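Danladi Head Coast Path: Spring Walk-Through Checklist, with Comments

Date of walk: 2023-03-04
Section: Zarkden harbor steps to the old lime kiln at Plirora Bay
Weather: overcast, stiff wind off the water, tide falling
Last full walk: January, before the big blow

A few words first, for those of you who have only just joined the path group. We do this walk twice a year, going end to end in one direction and writing down everything as we come to it, even the things we wrote down last time. I know the comments run long. I would sooner have too much on paper than be standing in the parish room in the fall trying to remember which stile it was. Marks are OK, WATCH, FIX or CLOSE, the same as always.

1. Harbor steps and handrail
Treads sound: OK
Handrail fixings: FIX
Weed on lower steps: WATCH
The treads themselves are as good as the day they were cut, and that was a very long time ago. The rail is another matter. The second post up from the quay moves when you lean on it, and people do lean on it, especially coming down with a dog and a bag of chips. The bolts have rusted where the salt gets in under the plate. The weed was scrubbed off in January but it's coming back green already on the seaward side.

2. Fishermen's lookout and bench
Bench: OK
Wall behind bench: WATCH
Information board: FIX
Such a pretty spot, and I'm glad to say the bench came through the winter without a scratch. The wall has a bulge at knee height, toward the north end, that I don't remember being quite so fat. It is the old sort of wall with no mortar in it, so a bit of movement is natural, but let's keep children from climbing there. The board has let water in behind the panel and you can no longer read the paragraph on the herring trade. The part on the wreck of the coal brig is still fine.

3. Cliff edge, lookout to the dovecote field
Distance from path to edge: WATCH
Fence line: OK
Warning signs: one OK, one FIX
We've lost more ground at the narrow place, where the clay sits on top of the dark rock. I paced it and then measured it properly, and the path is now 10 feet from the edge where the gorse stops. That is still inside what we agreed to live with. If it goes any further we move the path inland, and the farmer has very kindly said already that he won't mind losing a strip of pasture. The sign at the southern end has turned on its post and is warning the sheep.

4. Dovecote (outside only)
Roof: WATCH
Door and padlock: OK
Nettles and brambles: FIX
Please remember that we look at the outside only. The inside belongs to the estate and the floor isn't to be trusted. Several slates have slipped on the weather side, and I could see daylight at the eaves through the door grille. I've written to the estate office, who were very nice last time. The brambles have got right across the little side path and will take the skin off anybody in shorts come summer.

5. Footbridge over the burn
Deck boards: FIX
Non-slip strips: FIX
Handrails: OK
Approach on both banks: WATCH
Two boards near the middle are soft. I pushed my walking stick into one and it went in further than I liked. The bridge will carry a walker perfectly well, but I'd ask riders to use the ford until the boards are replaced. The Flutex strips we put down have lifted at the corners and make a trip edge, so they want gluing down again or taking up altogether. The county's little number plate, 748, is still on the upstream post, and that is the number to give if you ever telephone about it.

6. Dunes and boardwalk
Boardwalk: OK
Marram planting: OK
Wire and debris: FIX
Lovely news here! The marram has taken beautifully, and the hollow that opened up by the second bend is filling with sand all on its own. The boardwalk is half buried in places, but it's level and firm underfoot. We did find a good length of old fence wire sticking up through the sand on the bay side. I bent it over and tied a rag to it for now.

7. Lime kiln and turning circle
Kiln arch: WATCH
Barrier across the draw hole: OK
Parking: OK
Life ring: CLOSE (see below)
The arch has a crack above the keystone that was first noted in 2000 and seems to me no longer than it was. Somebody should put a fresh tell-tale across it so that we aren't relying on my eyes. The life ring is missing from its housing, so I've marked the housing CLOSE until there's a new one in it. An empty housing is worse than none at all when a person comes running up to it. There is space for around 60 cars in the field when it's dry, and it was not dry.

Things to do first
Life ring at the kiln
Bridge boards and strips
Handrail post at the harbor
Wire in the dunes
Turn the sign back around

The brambles and the information board can wait for the better weather, and the board might as well be redone properly with the spelling of Plirora put right at the same time. If you walk the path between now and the next check and something looks different to you, do drop a note in the box at the harbor office, with the section number from this list at the top.

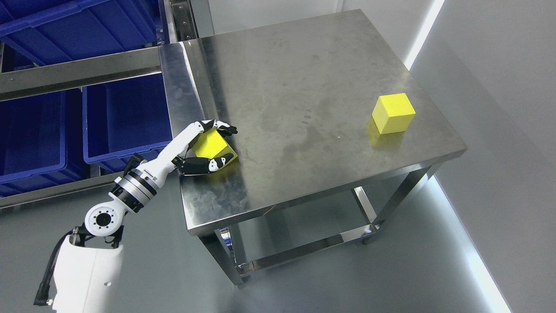

Notes left in the box are collected on Saturdays, and anything that can't wait should go straight to the harbor office by telephone. Bring gloves and loppers if you're coming to clear the dovecote path. We'll meet at the top of the harbor steps and walk over together, stopping at the bench for a flask of tea.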